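Unit 4 Handout: Where Does All the Stuff Go? Household Goods, Storage, and Second Lives
Home and Consumer Studies, evening section

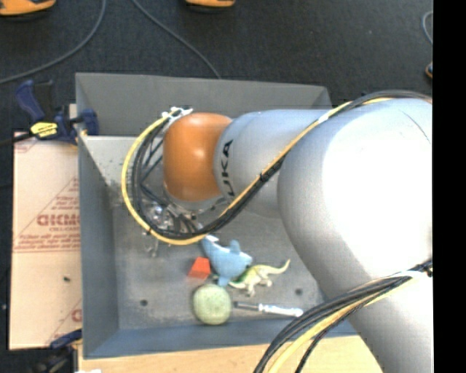 Figure 4.1. Toys and household items in an open grey metal bin.

Welcome back, everyone, and thank you for the very lively talk last time about kitchen drawers (I went home and cleaned out two of mine, so you have done some good in the world already). This unit is a bit of a breather after the budgeting weeks, and I think most of you will find it closer to your own lives than anything so far.

We begin with a simple idea, the household inventory. An inventory is a written list of what a home contains, room by room, with a note on the condition of each item and how often it gets used. It sounds dull, I know! But people who make one for the first time are nearly always surprised, and the surprise is where the learning starts. Our practice case is the Warnusard household, a made-to-order composite that we will keep coming back to. Their list runs to 1,198 items for a family of four, and 660 of those had not been touched in a year.

Please keep three terms straight, as they come up again in Unit 5:

Active goods: things used at least once a month.
Seasonal goods: things used every year, but only for part of it. Holiday dishes, snow boots, the big cooler.
Dormant goods: things kept with no use in the past twelve months.

Toys deserve a word of their own. They move from active to dormant faster than almost anything else in the house, and they carry a lot of feeling with them, often more for the parents than for the children. The reading from the Betow workbook suggests a rotation, where part of the collection is put away and traded back in every few weeks. I have tried this at home with mixed results, and I would love to hear how it goes for you.

When goods leave the home, they usually go by sale, by gift, by donation, or in the trash. Before you donate, wipe items down, check for missing parts, and keep sets together in one bag. Call ahead, too, as many places will not take car seats, cribs, or anything with a frayed cord.

For next week, choose one closet or one shelf and write your own inventory, using the form at the back of the packet. One page is plenty. Mark each item active, seasonal, or dormant, and bring a pencil, as we will be trading lists and talking them over in pairs.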